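Notebook, Ostdale office, desk trial
19 Dec 2018

Carrying on from the July pages. Since then the card desk has gone from 250 cards a week to 893, nearly all of it from the Lustau contract. Every card comes out of its slot, gets read on the handheld, and goes back or goes in the outgoing tray. The people who do this are the same ones who answer the phone and fix the address records. The question for this trial is which part of that the arm can take over and what is left for them when it does.

Log total since we started is 3,620 handling steps. Of those, 767 needed a person to step in. I went back through the step-ins and sorted them by what the person had to do:

- card leaning in the slot, straightened by hand
- reader turned away from the arm, turned back
- arm stopped and waiting, operator pressed resume without touching anything
- cable in the way
- other / not written down

The third one bothers me most. If all someone does is press resume, then they are sitting there as a button. Two of the desk staff said so in the feedback sheets, in stronger words. One wrote that she used to get through the address records in the gaps between cards and now can't, as the arm stops at times she can't predict and she has to keep half an eye on it. So we took the card work off her and gave her watching work, and the records are behind. That needs to go in the report to Fuchs as it stands.

Against that, the wrist complaints. Before the trial three people on the desk had asked to be rotated off it. No new requests this quarter. I don't want to claim that for the arm yet, the rota also changed in October.

Changes agreed with the desk staff:

Stops get held and released in batches. The arm skips a card it can't handle, logs the slot, and moves on. Whoever is on the desk clears the skipped ones when it suits them, before lunch and before close.

No more cards over the top of the divider. Jirnham sends them oversize and they lean. Asked for the smaller stock, waiting on a reply.

Person on the desk keeps their own computer work going during a run. They are not assigned to watch. If somebody has to watch, that is one of us and it goes on our hours.

Floor tape stays. People said they like knowing where the line is, even those who step over it.

Also still open: cables. There are too many on and under that desk, and one power strip on the desktop takes up room that the sorter could use. Ask building services about moving it under – they said no once already, but that was for the old layout.

Desk side and floor side from the trial:
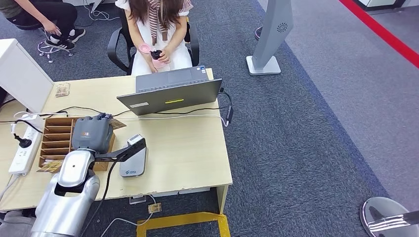
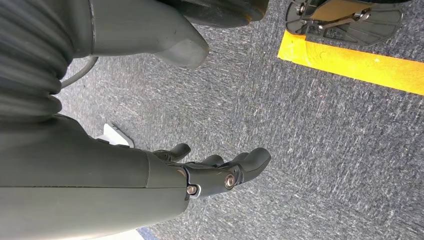 Training. We wrote a four-page guide and the staff asked for one page. Cut it down to start, stop, what to do with a skipped card, who to call. The rest moves to an appendix that we keep. Two people want to learn how to teach it a new slot position themselves. I said yes. It takes under an hour to show and would save calling us over every time the sorter gets nudged.

Pay grade question came up again. If they run the arm and clear its skips, is that the same job? Above me, but I wrote it down and passed it on, and I told them I had. They should have an answer before we ask anyone to sign up for the next phase.

For the next session:
- batch mode on, from the first card
- new column in the log for who stepped in, staff or us
- records backlog counted at start and end of the day
- spare handheld charged, the Lustau one drops out at low battery
- bring the short guide, printed, two copies

Skip limit set at five in a row, then it stops and calls. May be too low – check after the first full day.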